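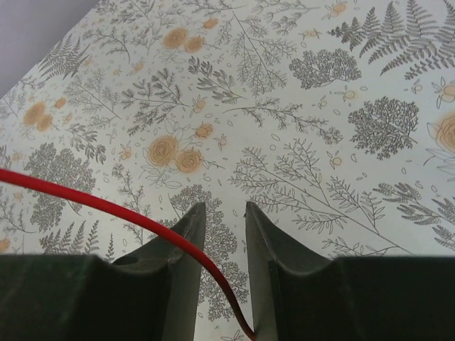

Section 4. Wired headphones: cable, band, putting away

Stockdale listening corner guide, Gistside branch. Rev. by Tia Blackburn, July

Read this before you set out the table. Takes five minutes. Covers the over-ear pairs only, earbuds are in Section 6.

4.1 Before you start

1. Lay the printed cloth flat. Smooth out folds, a folded edge snags the cable.
2. Drinks off the table. All of them.
3. Player OFF or volume at zero. Unplug at the plug, never by pulling the cord.
4. Wipe hands. Lotion makes the ear pads peel.

CAUTION: Don't lift a pair by the cord. Cord goes first on every set we've had to send back, nearly always right where it enters the cup.

4.2 Freeing the cable

1. Find the plug end. Start there, work toward the cups.
2. Pull slack through a tangle, not the plug. If it's a real knot, lay it down and loosen with two fingers.
3. Run the cord through your fingers once, end to end. Feel for flat spots, nicks, bare wire.
4. Any damage, tag it and put it in the Kikengate return box. Do not tape it. Tape hides the break and we get it back a week later.

Note: thin cords kink easy. A wide curve is fine, a sharp bend is not.

4.3 Picking up and turning the headphones

1. Hold by the headband, at the top. Let the cups hang.
2. Steady the lower cup with your other hand before you turn the pair over.

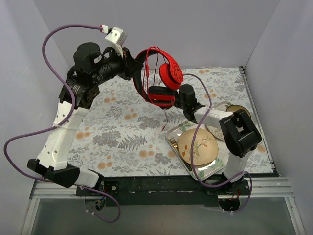
3. Keep the cord clear while you turn. It should hang down loose, not wrapped round a cup or caught under the band.
4. Check the padding inside the band. Should be whole, no splits. Same for both ear pads.
5. Set down with the cups facing the cloth. Gently, no droping.

CAUTION: Never spread the band to see how far it goes. If it feels stiff, stop.

4.4 Coiling and storing

1. Make loose loops the width of your palm. Don't wind round the cups, don't wind round your hand tight.
2. Close with a soft tie. No rubber bands, they melt into the cord over the summer.
3. Lay the coil inside the band, plug on top.
4. Into the Prorkinetti case, lid shut without pressing. If you have to press, the coil is to big. Redo it.
5. Write the case number on the sheet. Cases 107 and 193 have bad latches, leave those on the shelf.

Note: 14 cases to a shelf, no more. Stacked higher they slide.

4.5 Sound check (next user)

Plug in, volume zero, then up slow. Left side, right side. Crackle when you move the cord = return box, see 4.2 step 4. One side dead, try another player first.

Spare pads and ties: bottom drawer. Ties come in bags of 500 so don't reorder untill the last bag is open.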